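The night Cutia wouldn't let go

By the time I got to the Distport test kitchen on Monday, Ryota Maruyama had already had two coffees and an argument with a dish. 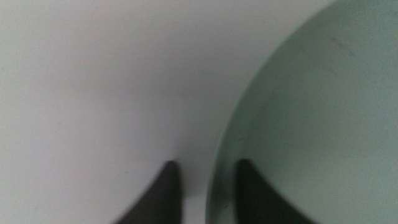
A fault with good manners

Getting one finger either side of a rim is the bit everyone frets over, and Cutia was brilliant at it! The trouble came afterwards. Over a long overnight run it logged 883 lifts, and on 3 of them the gripper closed, reported itself open and kept squeezing. No alarm, no red light – just a very polite little lie.

Benedita Bastos found it in the logs (she reads them over breakfast, bless her). A position sensor was drifting as the motor warmed up, so the software believed the fingers had parted when they hadn't budged. The dish can cop that. My thumb couldn't, and I'd been reaching in all morning.

They've since added a second sensor and a hard cut-off on motor current. Ryota wants another 105 hours on the rig before anyone's hand goes near it – mine's staying in my pocket.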